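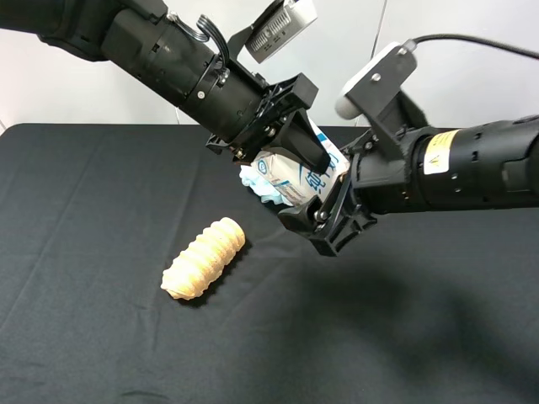
I keep getting into the same friendly argument with Maya Zoubi, and it goes like this: she thinks our two-arm grasping results should be reported as one success rate, and I think that number hides all the good stuff! A milk carton and a crinkly plastic package are wildly different problems. Average them and you've learned nothing about either one.
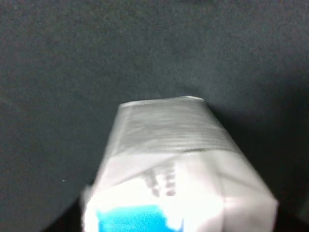
My other gripe is with blurry wrist views. Plenty of people toss them before training (I used to, every time), and I've come to think that's a mistake. The robot doesn't get to skip its bad moments, so why should the model? In February we trained Zuker both ways, and I liked the messy version better. It hesitated less.

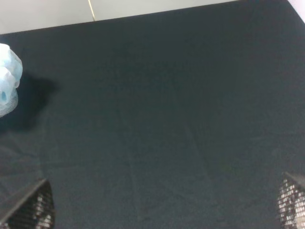 Noémi Simon says I'm reading too much into four training runs, and okay, fair. Four is small. But I'd still take four runs I've watched all the way through over a giant table I haven't, and I wish more papers in our corner would say how much of their video somebody sat down and looked at. 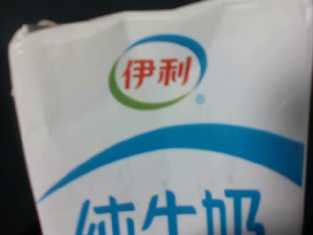

What I'd like to see reported

Results by object, first of all. Then the failures, sorted by what the arms were doing at the time, and a note on whether dented packaging stayed in the test set. It would take about 2 extra pages. I'd read them!

Recent posts
Awad, one season in
Yara Aoun on labeling grasps
Why I stopped trusting demo videos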